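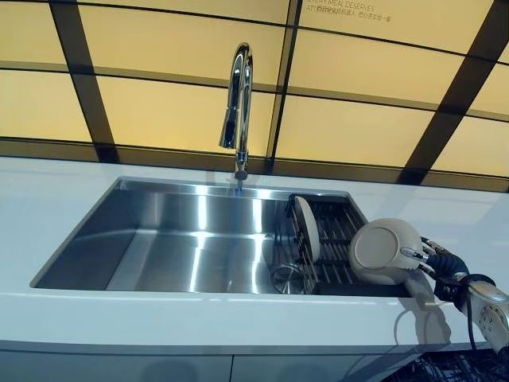

Figure 1. The hand with a bowl at the right corner of the sink, next to the rack.

What does a success rate tell you? Re-scoring a dish loading policy

Project report, robot learning lab course

Summary

We were asked to reproduce the dish loading result that the Erkitz group passed on to our course and to improve on it if we could. We reproduced it. We did not improve on it, and after a few weeks of looking at recordings we stopped trying, as we no longer trusted the number we were supposed to beat. This report is mostly about that number. Scored the way the handover notes say to score it, the policy succeeds in over 50 percent of trials. Scored by a stricter rule that we wrote down before watching the recordings again, it succeeds in 36 of 149.
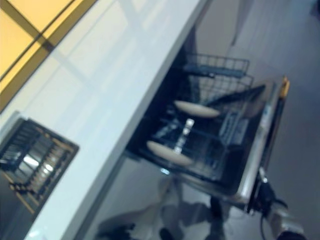
By the Wududik project team, Gorora
15 December 2018

1. The task

The robot stands in front of a kitchen counter with a sink, a dish rack and a dishwasher. The dishwasher door is open at the start of every trial. The robot has to take one dish, either a plate or a bowl, from the rack or the sink, carry it over and put it in the lower rack of the dishwasher. Then it has to let go and move its hand clear. Other dishes may already be standing in the machine, and if they are, they should still be standing there at the end.

It is an easy task for a person, and it is easy to make it look good in a short video. The second point gave us more trouble than we expected.

2. What we were given

The policy was trained on 919 demonstrations recorded by operators who steered the arm by hand. We did not record any of these ourselves. The input is the view from the head camera plus the joint positions, and the output is a short stretch of arm and hand motion, which is executed before the policy looks again. The training code is called Ochoa and we used it as it came, apart from one path setting.

The notes that came with it describe the evaluation in a single sentence: a trial counts as a success if "the dish ends up in the dishwasher." There is nothing on how long the robot may take, whether a person may help, or what "in" means. We asked, and the answer was that it is usually obvious. In our recordings it usually was not.

3. Method

We ran 149 trials with the trained policy over several weeks, starting in April. Starting positions came from a shuffled list so that we could not drift toward the easy ones. We had caught ourselves doing this during setup. If the plate was leaning a bit awkwardly, one of us would reach over and straighten it, and of course the trial went better.

Each recording was scored twice. The first score used the rule from the notes, applied as generously as we believe it was applied before. The second used our own rule:

- The dish is in the lower rack, held by the tines, when the hand lets go.
- The hand is clear of the rack at the end.
- Nothing that was already in the dishwasher has fallen over or come out of its slot.
- No person touched the robot, the dish, the door or either rack after the start.
- The arm did not push against the door or the counter hard enough to trigger the force limit.

The strict scoring was done by two of us separately, without talking. Where we disagreed, we counted the trial as a failure. A reader may find this harsh, and it does push our number down a little. We kept it because the first scoring had pushed so clearly in the other direction.

4. Results

By the generous rule the policy reaches over 50 percent, close enough to the handed-over result that we call it reproduced. By the strict rule it is 36 successes out of 149, so roughly one trial in four.

The gap does not come from one cause. The largest group of lost trials is human help. Someone nudged the lower rack out a little further when it had rolled back, or caught a plate that was about to tip and set it upright, and the trial went on. In the lab this feels like keeping the session moving. Nobody thinks of it as cheating, and we did it too, but a plate that was caught by a student was not loaded by a robot.

The next group is dishes that were in the dishwasher but not in a slot. A plate lying flat across the tines satisfies "in the dishwasher". It also blocks the space for the next two plates, so a robot that loads this way could never finish a whole sink of dishes. Since every trial ended after one dish, the old rule never had to deal with that.
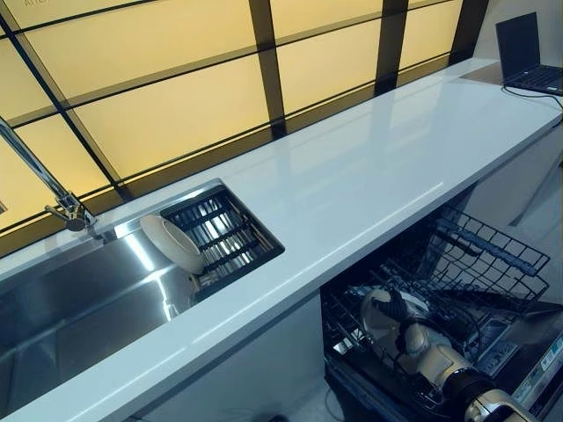 Then there are the releases. Quite often the policy brought the dish to a good place and closed in on the right slot, and then opened the hand too early or did not open it at all. In the recordings where it stayed closed, the arm sometimes went back and forth over the same spot until the time ran out or somebody pressed stop. A few of these had been marked as successes in the generous scoring because the dish was, at the moment of stopping, between the tines. It was also still in the hand.

Bowls were worse than plates under both rules. We would like to say why, and the obvious guess is that a bowl held from the side hides most of itself from the head camera. But we did not test this, and there were fewer bowl trials than plate trials, so we leave it as a guess.

5. Does more data help?

This was the question we were really supposed to answer. We trained again on smaller parts of the demonstration set and compared the scores. Under the generous rule, more demonstrations gave a higher score at each step, and the curve looks lovely. Under the strict rule it climbs at first and then goes nearly flat.

We are not confident in the flat part either. The smaller models were tested on far fewer trials than the full one, and with a success rate this low, a couple of lucky releases would move a point up or down by a visible amount. What we can say is that the choice of rule changed the shape of the curve, and a reader who only saw the first one would probably go and collect more demonstrations. Maybe they should. Our results do not show that.

6. Things wrong with our own study

The kitchen never changed. Same counter, same sink, same glowing yellow panels behind it, same cream-colored dishes. Whatever we measured, we measured there, and we would not bet on any of it in a second kitchen.

We wrote the strict rule after running the trials. It was fixed before the second viewing, but we had been in the room and knew roughly what went wrong. Someone who had not been there might have written a different rule, perhaps a fairer one.

We also have no human baseline. We had planned to let an operator do the same list of starts by remote control, and scored that way we would know how much of the failure belongs to the hand and how much to the policy. Our lab time ran out first. Of everything missing here, this is the part we regret most, since it is quite possible that operators would fail the strict rule fairly often as well.

7. For the next group

Please film every trial from start to end, including the ones somebody stops. Write the scoring rule on paper and tape it next to the monitor before the first run. Stand far enough back that you cannot reach the dishwasher. And if you get a number much higher than 36 out of 149 - which should be possible, the release problem alone looks fixable - send us the full recordings along with it. Both sets of our score sheets are in the Wududik folder on the course drive, with the disagreements marked.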